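Portes ouvertes à Wokdale : mon après-midi chez les maraîchers

Je m'étais promis d'y aller dès septembre, et cette fois j'ai tenu parole ! Départ à 13 h avec Ngan-ling Liu (et ses bottes, elle avait tout prévu), un peu de pluie sur la route, puis un grand soleil en arrivant aux serres de Wokdale.

C'est Man-lok Liao qui menait notre groupe, on était 19, dont pas mal d'enfants. Il cultive 16 variétés d'aubergines, des rondes, des zébrées, des toutes blanches, et il en parle comme d'autres parlent de leurs vins. J'ai retenu qu'il arrose tôt le matin, au pied, et qu'il ne garde que quelques fruits par plant.
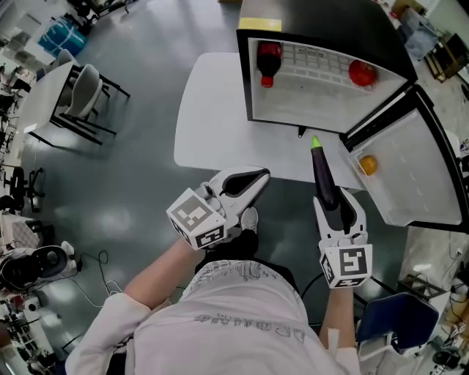
Après les serres, direction le hangar de tri, où il faisait nettement plus frais (merci !). Sum-yee Chou nous a expliqué les paniers de la semaine : 61 familles abonnées, et une liste d'attente qui s'allonge. Ngan-ling s'est inscrite sur-le-champ, moi j'hésite encore, je cuisine tellement peu en semaine...

Côté buvette, caviar d'aubergine au sésame sur du pain grillé, une merveille. J'en ai repris deux fois. 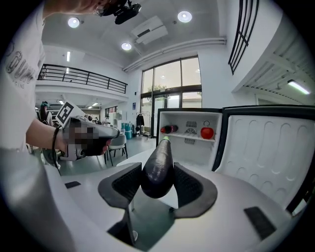
La recette, je l'ai demandée à King-fai Chow, qui tenait le stand : cuisson entière au four, presque 40 minutes, puis citron, ail cru et une bonne cuillère de tahini. Il laisse égoutter la chair dans une passoire avant de mélanger, je ne le faisais jamais !

On est reparties vers 18 h avec un cageot trop lourd et du basilic plein la voiture. Pour venir, garez-vous plutôt en bas, près du lavoir, le chemin du haut est vite bouché.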